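Home | Talks | Speakers | Notes

Utility room surfaces: speaker notes
Bram Van Hecke, Livell

Slide 4. Start with the floor. In the Skoltholm flats we specified one light beige finish for every utility room, 7 rooms per stair. Pale floors show lint and detergent residue early. Mention the cleaning interval, then move on.

Slide 5. Clearances. White appliance to the right, plain white wall behind. Keep the floor in front clear for its full width. Nominal opening is 900 mm; the narrowest we measured was 833 mm. Pause for the drawing.
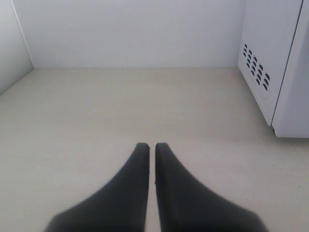
Does a pale floor need a different cleaner from a dark one?

Use the same neutral cleaner at the same dilution, and rinse once more with plain water.

Slide 6. Joint between floor and wall. A straight joint is easier to wipe than a coved one if the sealant is flush. Gijs Schouten disagrees and may raise it. Refer him to the Timmermans detail.

Slide 7. Leveling. Set the feet before the appliance is pushed back, check with a short level, recheck under load. Hand over to Esperanza Vidal for costs.

Recent notes
Sealants in small rooms
Goltton door hardware, part 2
Lighting for pale walls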